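How a robot learns to help in a kitchen

Robots in factories often do the same job in the same place all day. A kitchen is harder. Things get moved, cups are left in new spots, and every home is laid out in its own way. At the Garley robot club, children and students work on this problem together. Their project is called Trallasix.

What the robot sees

You look at a kitchen with eyes in your head. A robot can have a camera close to its hand as well. The hand is called a gripper, and its fingers can be pointed, flat or curved. A camera that close sees small things very well, such as the lines in a piece of bamboo or the grey veins in white marble. It does not see much of the room. When something is moving, the picture also goes blurry, just as it does when you wave your hand in front of your face. 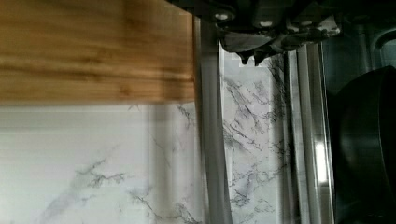
Why it needs more than one view

Try holding a book right up to your nose. You can see the paper, but you can't tell where the table is. Robots have the same trouble, so the club uses 2 kinds of view. One is from near the gripper. The other is from high above the worktop, where you can see the robot, the chopping board and the things at the back all at once. 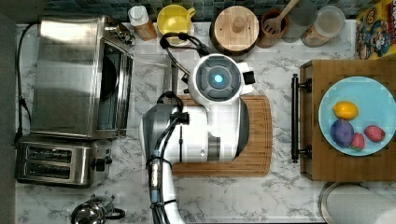

The club saves each try on a computer. A try can be very short — picking up a piece of fruit, or moving a board a little way. In the spring term the members saved 368 tries, and 117 of them were used for teaching the robot. The others were kept for later, or thrown out when the robot dropped something.

What the members do

Club members are aged 9 and over. They take turns at these jobs:

Setting out the worktop before each try.
Guiding the robot's arm.
Watching the computer and writing notes.
Checking that the cables are not caught on anything.

In March the club takes Trallasix to the Aebischer Cup, a contest for school and club robots. Each team is given a kitchen job to do, and the judges look at the notes as well as the robot — so neat writing helps.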